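Plelletti open day: the Plodar towel folder, reviewed by someone who folds towels

Filed under: Laundry and linen, Kit reviews

Verdict up front for those with a dryer about to buzz: clever, slow, nicely made, and I would not swap it for my Friday girl. She has asked me to put that in writing.

I run the linen side of a small guest house, 18 rooms, and I have opinions about towels that I am not often invited to share. So when Plelletti opened its workshop for an afternoon in January and promised "hands-on time with robotic linen handling", I signed up, drove over, and was given a lanyard and a biscuit. The hands-on time was the robot's. Visitors kept theirs behind a strip of yellow tape.

The machine is called the Plodar, a name I can only assume was chosen before anybody had timed it. It is a pair of arms on a bench with a shallow tray at one side for the crumpled things and a flat area in the middle for the folded ones. The arms are from Calvo, the software is from a firm called Nurnulix, and Plelletti bolts the two together and takes the phone calls. Ramiro Arrieta, who gave the demonstration, was refreshingly plain about which of the three you should shout at when it goes wrong. (Start with Plelletti. They will find out whose fault it is and get back to you.)

What it does

You tip in a heap of small towels. One arm goes in, comes up with whatever it has caught, and holds it aloft while the other arm goes looking for a corner. When it has two corners it stretches the thing out, lays it down, folds it in half, folds it again and adds it to the pile. Then it pauses, I presume to reflect.

On a good towel this took 66 seconds. I know because Ramiro had a large clock on the wall, which I thought was brave of him. I can do a hand towel in the time it takes to say so, but then I also stop for tea, answer the door and lose my glasses, and the Plodar does none of these.

On a bad towel it could not find the second corner and kept turning the cloth round and round, like a man at a petrol station trying to remember which side the cap is on. After a few goes it gave up, dropped the lot back in the tray and began again with every sign of good cheer.

The grip

Corners are the whole business with towels, and the bit I had come to be rude about was the fingers. I expected something like pliers. What you get is a pair of blunt, rounded pads, and they are kinder to fabric than my own thumbnails in winter. They need to be, given how readily looped cloth snags.

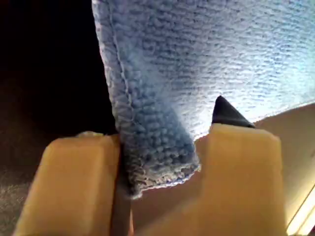
Microfibre is a swine to handle at the best of times, and it was a sensible thing to demonstrate with, as most of us at the tape have lost an argument with it. It clings to your hands, to itself and to every bit of fluff in the building. The pale blue one had a corner down between the fingers with its edge already going ragged, and there was a speck of lint on the rim of the left pad. I asked how often the pads want wiping. Daily, said Ramiro, with a damp cloth, which I suppose somebody then has to fold.

The money

Rental is 964 a month with servicing, plus 500 for delivery and setting up. For a big laundry running through the night, that might be worth a conversation. For me it is a new boiler, in instalments.

Good: gentle on cloth, quiet enough to talk over, neat square folds.
Less good: the pace, the price, fitted sheets. I asked about fitted sheets. Ramiro offered me another biscuit.

Three stars out of five. I'd go again if they get it under half a minute.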